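Can a robot fix you a drink yet? A small firm says it is getting closer

By the Nundex News home and garden desk
July

We use cookies to remember your settings and to count visits. By continuing to read, you agree to our use of cookies. Manage choices

If you have ever stood in your kitchen with a sink full of dishes and wondered when the robots were finally going to show up and help, you are in very good company, and the folks at Vokar would like you to know that they are working on it. The company, which has its workshop on the second floor of the old Dimitriou bakery building, has spent the past 11 months trying to teach a two-armed machine the kind of small jobs that most of us do while thinking about something else.

This summer the job is drinks. It sounds like a party trick, and the team admits it is partly that, but a simple iced drink asks a lot of a machine. Ice is slippery and see-through, a stemmed glass tips easily, and a measuring cup has to be held the right way up or the whole thing ends in a puddle – as anyone who has hosted a family reunion can tell you.

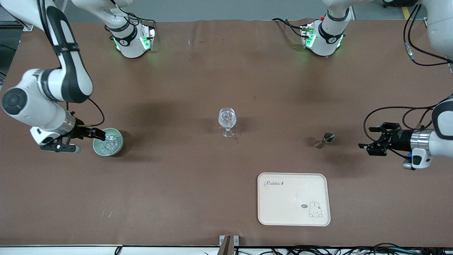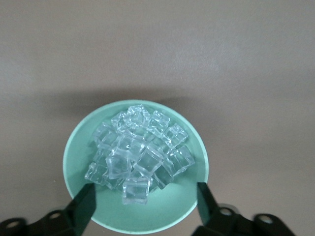 Ice in a green bowl, with a robot gripper close by, in both views. The wine glass and metal jigger are in the first.

The numbers Vokar shared are encouraging, if you don't mind being patient. In its latest round of tests the machine made 1,000 attempts at moving a single ice cube from a bowl to a glass, and 699 of them ended with the cube where it belonged. The rest landed on the table, or on the floor, or were dropped back in the bowl for another go. The company also put it through 102 tries at a full drink, start to finish, and it says those results will come out in the fall once the team has gone over them properly.

A person could do the same job in a few seconds with a scoop, of course, and the engineers are cheerful about saying so. What they want to learn is whether the careful grip that works on ice will carry over to eggs, light bulbs and the good china, and so far they think some of it will. Folding towels is next on the list, and after that comes loading a dishwasher, a chore they have been putting off for a while now.

A home version is still a long way away, and Vokar would not guess at a price. A hotel supply company, Zutov, has asked to see the machine at work behind a lobby bar, and that visit is planned for later in the year.

Enjoying our stories? Sign up for the free Nundex newsletter and get local news in your inbox every morning.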